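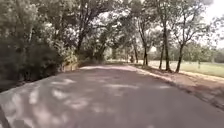 Crédit : caméra fixe, tronçon Louro. Reproduction autorisée avec mention du forum.

Forum Robots d'extérieur > Pannes et incidents
Sujet : Arrêts d'urgence à répétition sous les arbres (Girkus, firmware 2534)

sondeur_bis
Membre
Bonjour à tous,
Mon Girkus fait la navette sur la petite route de Louro, celle qui file tout droit sous les arbres. Depuis la mise à jour, il pile. Code 3687, « obstacle au sol », roues bloquées, gyrophare, et il attend qu'on vienne lui tenir la main. L'obstacle au sol, c'est une tache de soleil. Il y en a plein la chaussée, voyez l'image.
Avant, avec la 1779, il passait là-dedans sans un regard. Quelqu'un a une piste avant que je le revende comme cadran solaire ?

patte_de_velours
Membre
Même code chez moi, sous des platanes. Par temps couvert, plus rien. J'ai donc un robot tout-terrain qui fonctionne quand il fait moche.
Tu as regardé l'exposition automatique ? Le ciel est cramé en haut à droite et les buissons de gauche sont presque noirs. Il doit passer son temps à courir après le réglage.

sondeur_bis
Exposition verrouillée hier, deux essais. Il s'arrête toujours, mais avec plus d'assurance.

Kardan
Modérateur
Avant de taper sur le firmware : je vois une petite forme sombre au loin, au bord droit de la chaussée, près du tronc clair. C'est peut-être quelqu'un. Si c'est le cas, je préfère un robot qui pile à un robot qui a des certitudes.

sondeur_bis
Vu, mais à cette distance c'est trois pixels et demi de bouillie. Et le journal place l'obstacle juste devant les roues, en plein sur une tache claire. La forme du fond, il n'en parle même pas.

Kardan
Modérateur
Raison de plus pour t'inquiéter, à mon avis. Il voit ce qui n'existe pas et ne dit rien de ce qui existe peut-être.

ventilo
Membre
Désactivez la détection au sol et gardez le pare-chocs. Je roule comme ça depuis novembre, zéro souci.

patte_de_velours
Zéro souci pour toi. Le pare-chocs, par définition, prévient quand c'est fait.

ventilo
À la vitesse où ça roule, on a le temps de se pousser. Et une machine immobilisée au milieu d'une route, c'est sûr, peut-être ?

Kardan
Modérateur
Pas de désactivation de sécurité sur voie ouverte dans ce forum, c'est dans la charte. Le prochain message dans ce sens part à la corbeille. Sur l'arrêt en pleine voie, par contre, ventilo a raison : ça mérite un signalement.

sondeur_bis
Signalé chez Sondlow, qui fait l'entretien. Réponse : « nettoyer l'optique ». J'ai nettoyé l'optique. Elle est magnifique – on distingue beaucoup mieux les obstacles imaginaires.

mireur
Nouveau
Bonjour, j'ai le même modèle à Girkby. Dans la 2534, le seuil de contraste au sol a été remis à sa valeur d'usine, donc si vous l'aviez réglé avant, c'est perdu. Menu Perception, page 2. Chez moi, remonter le seuil a supprimé la plupart des arrêts. Testez ensuite avec un carton posé à l'ombre, puis au soleil, route fermée.

ventilo
Donc on baisse la sensibilité. Ce que je disais, mais en plus poli.

mireur
Non, vous, vous coupez tout. Mais je reconnais que je n'ai pas essayé avec un carton gris.

sondeur_bis
Le seuil était bien revenu à la valeur d'usine. Je remonte et je teste demain vers 14 h, quand c'est le plus moucheté. Carton gris compris. En attendant il reste au garage, où il n'a encore rien détecté.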